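Can a robot pick up after a toddler yet?

My sister called on 3rd January, right in the middle of that gray stretch when the tree is half undressed and every floor in the house has something small and hard on it, and she asked me the question I get asked more than any other. When can I buy a robot that tidies up? She has two boys under four, so she wasn't asking as a philosopher.

I told her what I always tell people, which is that it depends on what you mean by tidying. A vacuum that bumps its way around the living room has been a solved thing for years (ours is named Zikley, after a cartoon my kids made up, and it still gets stuck under the radiator). Picking things up and putting them where they belong is a different animal. You have to know what the thing is, find a way to get hold of it, carry it without knocking over its neighbors, and then let go in the right spot. My boys could do that at three, when the mood took them, and I never once appreciated how clever it was.

Of all the chores, I have a soft spot for sorting toy bricks by color. It sounds like nothing. The big chunky ones are easy to see and you can't really break them, and a tray with compartments tells you plainly where everything should go - red with red, blue with blue. But bricks land any old way, studs up or hollow side up or leaning on each other, and a curved one gives two straight fingers very little to hold on to.

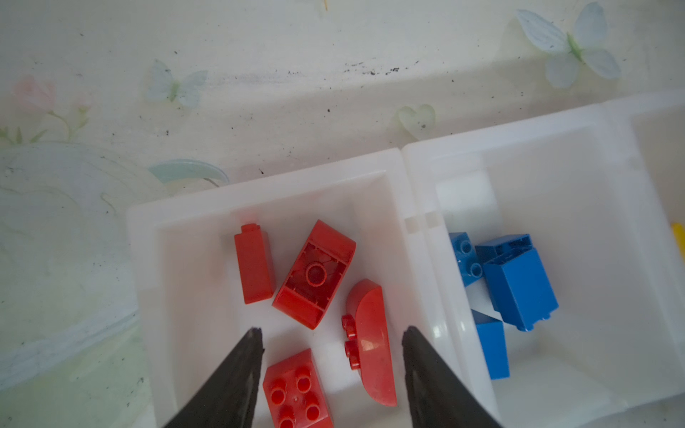
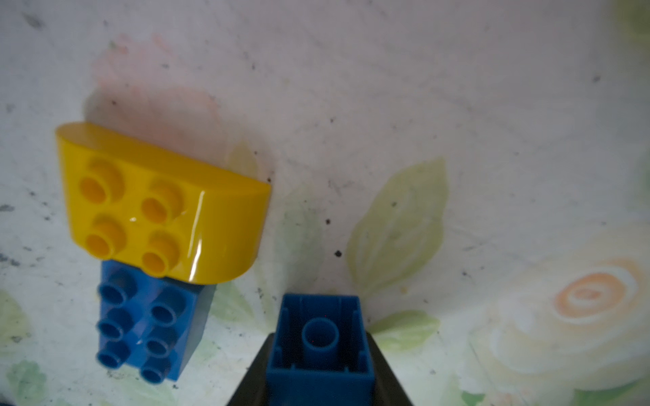 Kyriaki Pappas wrote to me after my last post on this and disagreed with nearly all of it. Sorting bricks is the wrong test, in her view, and we should stop being charmed by it. A child's bin holds a sock, half a cracker, a puzzle piece and something sticky, and until a machine can cope with the sock she isn't interested. She would also like it to work with the lights low, after bedtime, without waking anyone up.

I've been chewing on that ever since, and I think she's right about the sock. Cloth is miserable for machines. It has no fixed shape, it folds over on itself, and it hides whatever is underneath. Back in July I spent a long and very happy afternoon at a small makers' fair in Prilarthorpe, where a two-person outfit called Branulus had an arm putting away clothespins, and it did 19 in a row before it fumbled one. Then somebody handed it a dishcloth, and we all stood there for quite a while!

Where I part ways with her is on the bricks themselves. I don't think you get to the sock without them. Hard toys let you practice the reaching and the gripping and the letting go, 200 times or 400 times, without the object changing its mind about what shape it is. I'd call that a fair place to start, even if it's a long way from my sister's living room floor.

So I told her to hang on to her money for now, and to buy a shallow tray with dividers and make a game of it with the boys. She said the younger one puts everything in with the yellows.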